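Bukine reabre oficina de dobragem e arrumação de têxteis domésticos com programa revisto

A Bukine retoma na sexta-feira, 9 de outubro de 2026, as sessões práticas de tratamento e arrumação de roupa de casa, com um programa revisto e grupos de 16 participantes. O curso passa a ter como superfície de trabalho a própria cama, em substituição das bancadas usadas na edição anterior.

A alteração foi proposta por Melur Nugroho, responsável técnica do programa, após a análise das fichas de avaliação. Segundo o relatório interno, parte dos participantes executava corretamente as dobras na bancada mas não conseguia repeti-las em casa, onde a única superfície disponível com dimensão suficiente é, em regra, o colchão. A superfície é mais baixa e cede sob a mão, e obriga a trabalhar com o tronco inclinado.

O programa está dividido em três módulos. O primeiro trata de peças planas de pequeno formato: panos, toalhas de rosto, fronhas. O segundo cobre lençóis, incluindo os de elástico, e capas de edredão. O terceiro é dedicado à arrumação em armário e gaveta, com cálculo do volume ocupado por cada tipo de dobra.

No primeiro módulo, o exercício de base consiste em estender um pano de cor lisa sobre a roupa de cama, alisá-lo do centro para as extremidades e dobrá-lo ao meio duas vezes, com desvio máximo de 15 milímetros entre bordos. O contraste de cor entre o pano e o fundo facilita a leitura do alinhamento. Quando o fundo é estampado, a recomendação é escolher um elemento do desenho como referência e fazer coincidir com ele um dos cantos da peça.

«Um pano escuro mostra logo a linha do bordo. Um pano claro sobre um lençol claro obriga a verificar com a mão», explicou Mawar Setiawan, formadora do primeiro módulo. O manual indica ainda que tecidos do tipo feltro não devem ser vincados com pressão, sob pena de marca permanente, e que a dobra deve ser mantida apenas pelo peso da própria peça.

A roupa de cama deve ficar esticada antes do início do exercício. Uma prega sob o pano transmite-se à peça de cima e falseia a medição. A colcha pode permanecer na cama desde que não tenha relevo acolchoado. Não é necessário retirar as almofadas, que podem ser encostadas à cabeceira.

O segundo módulo, a cargo de Slamet Ngau, foi o que sofreu menos alterações. Mantém-se a sequência de encaixe dos quatro cantos no lençol de elástico, seguida de dobra em terços. A capa de edredão passa a ser dobrada fechada, com os botões ou molas voltados para dentro. Foi eliminado o exercício de enrolamento, por ter apresentado resultados irregulares em peças de casal.

No terceiro módulo, os participantes recebem uma tabela com as dimensões finais de cada dobra e as medidas interiores dos armários mais correntes. A Tambunan, que fornece os divisórios de gaveta, disponibiliza dois formatos para ensaio.

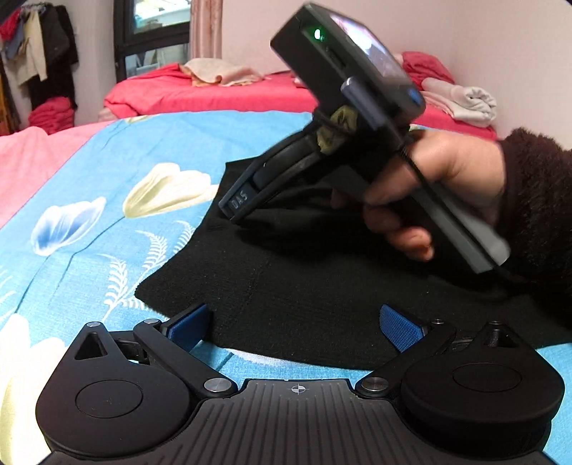
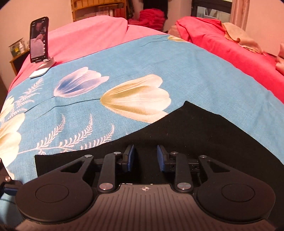 Pano preto sobre roupa de cama com estampado floral.

As inscrições custam 1199 coroas drirauesas por participante e incluem o manual impresso, uma fita métrica e o acesso às fichas de exercícios. Quem frequentou a edição anterior pode inscrever-se apenas no primeiro e no terceiro módulos. O pagamento é feito no ato da inscrição, no balcão da Bukine em Drirau ou através da loja Meveck.

De acordo com Baltasar Saavedra, coordenador da formação, o programa anterior registou quase 2316 fichas de exercício entregues, das quais a maioria dizia respeito a peças de pequeno formato. Foi esse o motivo para alargar o primeiro módulo, que ganha uma sessão adicional de correção individual.

Os participantes devem trazer duas peças próprias, lavadas e sem engomar, uma lisa e outra estampada. Não são aceites peças com aplicações metálicas. As camas são fornecidas pela organização, já feitas, e partilhadas por dois participantes em lados opostos.

A avaliação final é prática e sem componente escrita. Ifor Wogan, que acompanha a verificação das medidas, fará o controlo com régua rígida em três pontos de cada peça. As peças fora de tolerância podem ser repetidas uma vez na mesma sessão. Os certificados serão enviados por correio até ao final de outubro.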